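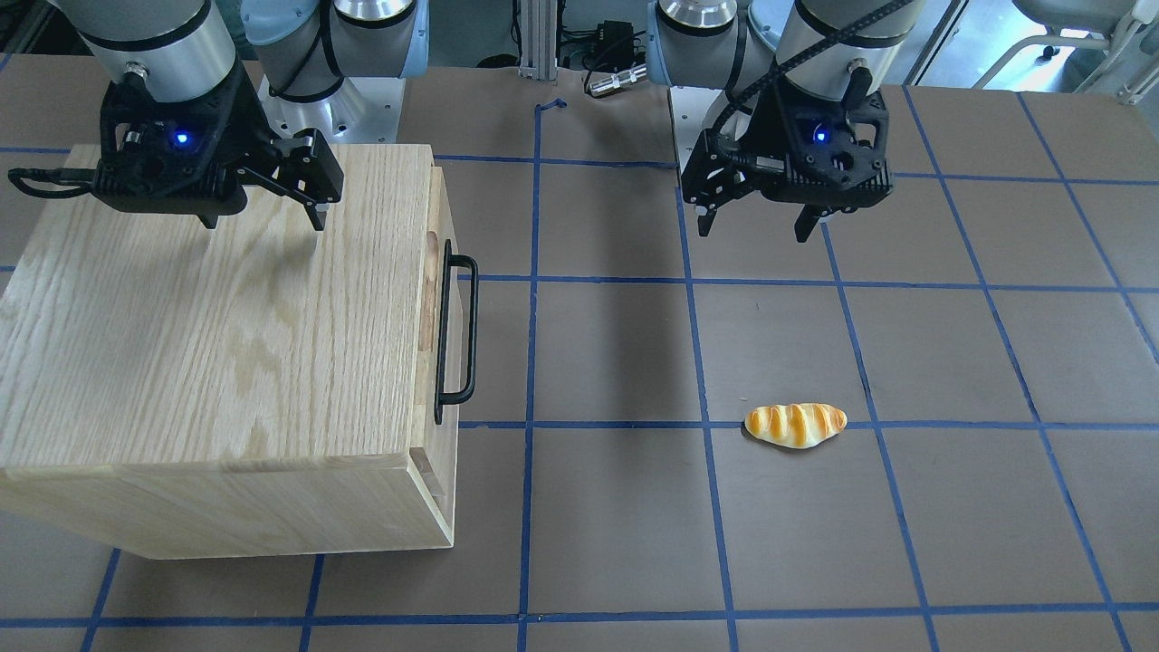 Stornitz House Kitchen Users
Minutes of the meeting held Apr 18, 2019

Chair: Ljubica Dimitriou
Apologies: two received, from the Sterau Road group and the Saturday baking class.

1. Minutes of the last meeting
Agreed with one correction. The oven repair was paid from the equipment line and not from rent.

2. Wooden drawer boxes
The meeting went back over whether bread for the lunch table should be kept in the light oak box with the black bar handle or go on being kept in plastic tubs. The points made were:
- The box takes up a lot of the table. With it out there is less space for cutting and buttering.
- The drawer is the right depth for rolls but too short for a long loaf.
- The flat top gets used as a shelf. It should be kept clear during service.
- Crumbs collect at the back of the drawer and it has to be taken right out to clean it.
Agreed to keep the box for rolls only. Long loaves stay in the tubs. The box is to be wiped with a damp cloth and dried, and must not go in the sink.
Dalisay have quoted 490 for a second box of the same size, delivered. Several people thought this was high. Ljubica will ask Preltura for a price before anything is ordered.

3. Tape on the work table
The blue tape grid on the brown table stays. The lunch group uses the squares to set out plates and would like it left alone. Other groups asked if it could come up at the corners, where it catches on cloths. Agreed that loose ends will be trimmed and replaced with the same tape. Please do not add other colors.

4. Roll order
The standing order is 100 rolls a week. About 18 were left over most weeks this winter. The order was not changed. Leftover rolls are to be bagged and put in the freezer the same day, with the date on the bag. Rolls left in the drawer overnight have been going hard and should be thrown out.

5. Closing up
The list on the door is out of date and still mentions the old fridge. A new one will be typed up. It will say that the drawer is to be emptied and pushed fully shut, the table wiped, and the lights over the counter switched off.

6. Any other business
The bread knife is missing again. A request for a second set of keys was held over.

7. Next meeting
October, date to be set. Same room.

Contact the kitchen desk | © 2019 Stornitz House | Back to top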